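Shop Bench Tips: Budgeting for Your First Small Robot Arm

I get more mail about this than anything else on the page, and I love it! People have a bench, a bit of money and a dull little job they would like to hand over, and they want to know which arm to buy. My first tip is always the same: leave the catalog shut and go look at the job. Changing the batteries in a remote control is my favorite one to think with, so let's stay with that.
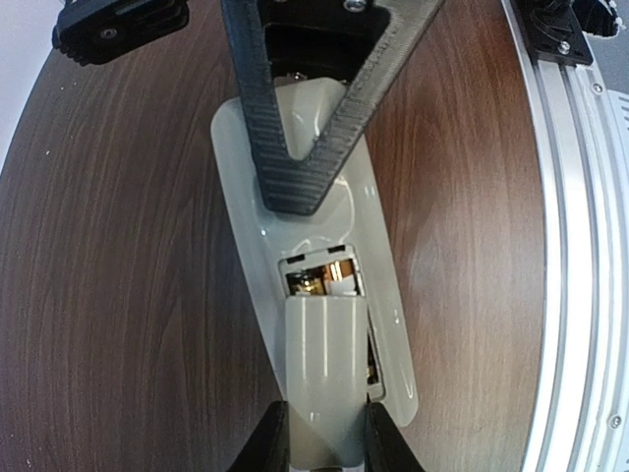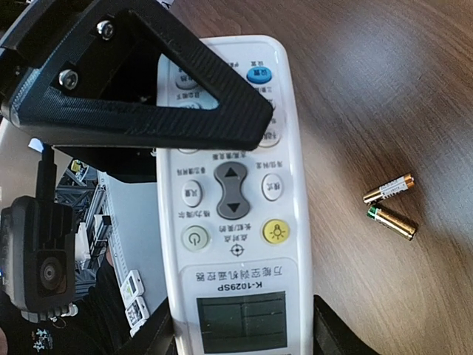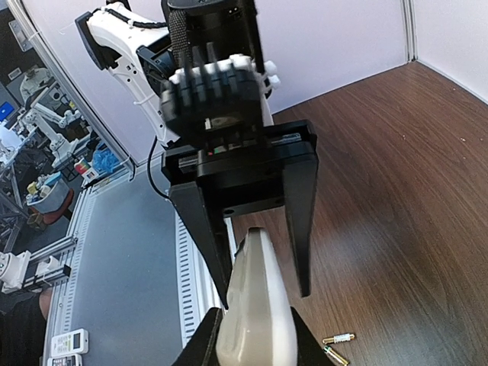
A job that small touches nearly every line of the budget. Get a notebook and give each of these its own page.

Fingers before arms. The arm gets all the attention, but the fingers are what meet the work. Glossy, rounded plastic wants to slide, and an AA battery wants to roll. Printed fingers with ridges are cheap to make and cheap to ruin, so plan on going through several shapes before you settle. I put aside $216 for filament, screws and spare fingers in my first season and spent every cent of it (happily, I might add).

One arm or two? Try your job with one hand behind your back. If you keep reaching for the other hand, you either need a second arm or a good fixture to hold the part still. Price the fixture first! Shigeru Matsuda wrote in that he had 2 Gurent arms in his cart when he tried a block of wood with a pocket cut in it, and he went home with one arm and a block of wood.

The table counts. Put your own weight on it and push. If it rocks, the arm will rock it too, and you'll chase that wobble for weeks. Aluminum rail is wonderful stuff for mounting things, but buy the brackets and bolts on the same order, and get double the small screws you think you need.

Cables. Oh, the cables. Measure from the base to the outlet, then measure again with the arm stretched all the way out. Leave slack at every joint. A cable tray costs very little next to a torn connector, and a mesh sleeve keeps a bundle neat where it has to bend.

Ask about spares in writing. Before I bought my Ulel gripper I sent the same short list of questions to three sellers: price of a replacement finger mount, price of a cable, how long to ship. Trisix answered within the hour. One never answered at all, and I crossed them off.

Lighting gets forgotten. If you're adding a camera, shiny plastic and varnished wood both throw glare. Move a desk lamp around at 11 in the morning and again after supper and see what changes before you pay for anything fancier.

Write down your stopping number. Mine was $753 for everything except the arm, and having it on paper kept me out of trouble when the Ngô sale came along in August. Wajid Bhutto keeps his taped inside the lid of his toolbox, and I've since copied him.

Next time I'll get into used arms, what to listen for in the joints and which questions to ask about the controller. Send me yours in the meantime, I read them all!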